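Refilling soap pump bottles from a big jug, how to avoid the mess?
Posted in Home & Cleaning, Mendale community help

Ermanno Lombardi
Hello everybody. Since September I buy the hand soap in a big jug and fill the pump bottles at home. It is cheaper for us, one jug costs 26 dollars and lasts very long. My problem is that every time I have soap on the outside of the bottle, and after refilling the pump gives only air, or it drips on the counter. I press many times and nothing comes. Must I buy new pumps? Also, can I put the new soap on top of the old one?

sedmont_jo
Just get foaming tablets, way easier. Or buy new bottles, they're cheap at the dollar store.

Wiegand66
I am refilling bottles for my family since several years, so I write how I do it. English is not my first language, please excuse the mistakes.
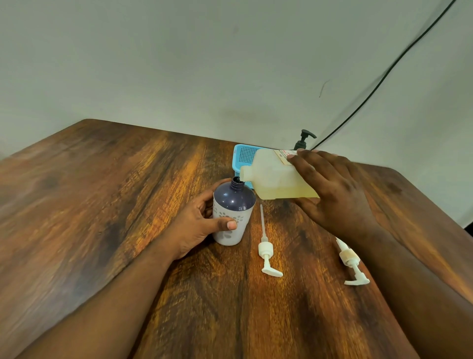 The pump I take off first, together with its tube, and I lay it on the table before I open the jug. If you do two bottles, lay down both pumps. Then one hand holds the bottle upright by its side, and the other hand tilts the jug, with the spout toward the open neck. Do not hold the bottle by the neck, your fingers will be in the way of the soap. Pour slowly, in a thin stream, and stop when the soap comes to the shoulder of the bottle. The tube also needs its place, and if you fill to the top, the soap will come out when you put the pump back. I believe this is the reason for the soap on your bottle.

For the pump which gives only air: put the tube in a glass of warm water and press until the water comes out clean. Dried soap likes to stay in the nozzle. Check also that the tube is pushed well into the pump and the collar is not screwed crooked. If it still gives air, then yes, change the pump, but bring the old one to the shop to compare the thread.

About the old soap, I use it up, wash the bottle and let it dry with the neck down before filling again.

Ermanno Lombardi
Thank you Wiegand66, I was filling until the top every time. The tube of one pump was also loose. The other one is now in the warm water.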